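Sernholm Opens Suturing Data Program to Partner Training Centers

Mon 23 December – Sernholm today announced that its Ivura program, which gathers recorded examples of robotic suturing for use in training a learning system, has completed its first collection period and will accept applications from outside training centers.

The first period opened in September. Program staff recorded 400 suturing sessions, of which 388 passed review and have been added to the Ivura collection. The remaining sessions were set aside for incomplete timing records and will not be used for training.

Each accepted session is divided into shorter passages, and every passage is labeled by the step it shows: picking up the needle, placing it, driving it through, drawing the thread, and tying. The collection now holds 1,040 labeled passages. Labels are entered by one reviewer and checked by a second who has not seen the first reviewer's work. Where the two differ, the passage goes to a senior instructor for a decision.

Ivura records the movement of the instruments together with close-range video from a small camera mounted near the gripper. Sernholm chose this arrangement after early trials with an overhead camera, in which the operator's instruments often hid the thread at the moment of greatest interest. The close view brings difficulties of its own. Strong light can wash out a pale surface, and a thin thread may be hard to follow where it crosses a bright area. The program has decided to keep such passages in the collection, provided the movement record is complete, so that the learning system meets the same conditions an operator would.

Operators who contribute sessions complete a short preparation course before their first recording. They are asked to work at their normal pace and to continue after a dropped thread or a missed grasp. Corrections of this kind are labeled separately. Sernholm considers them among the most useful material in the collection, as a system trained only on smooth work has few examples of how to recover.

The learning system itself, known as Quan, is being developed by a separate team within Sernholm. In its present form Quan predicts the next short movement of an instrument from the recorded video and motion. It is a research system. It is not a medical device, has not been submitted for regulatory approval, and is not used in the care of patients. Results from the first round of training will be released after internal review.

Storage and access for the collection are provided by Luvex under a multiyear agreement. Recordings are stored without operator names, and sound is removed before a session enters review. Contributors may ask for their sessions to be withdrawn at any time before a numbered version of the collection is released. The first numbered version is in preparation – a notice will be sent to all contributors before it is closed to changes.

Under the expanded program, partner centers will receive the recording equipment on loan, along with the Ivura labeling guide and remote support during setup. Centers must have a supervised practice area and at least one instructor available to serve as a reviewer. Sernholm has received 29 expressions of interest to date and expects to admit partners in stages, beginning with those that already teach robotic suturing.

Applications may be submitted through the Ivura section of the Sernholm website. The labeling guide is available there in full, and centers are encouraged to read it before applying. Questions about equipment loans should be sent to the program office, and questions about access to recordings should be directed to Luvex.

About Sernholm
Sernholm develops training tools and research software for robot-assisted surgery. Its programs include Ivura, which collects and labels examples of instrument work, and Quan, a learning system for instrument motion. 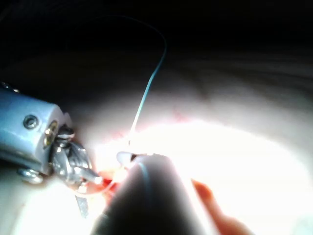 Media inquiries may be sent to the Sernholm press office through the contact form on the company website. Requests from broadcasters for recorded material should state the intended use and the date by which it is needed.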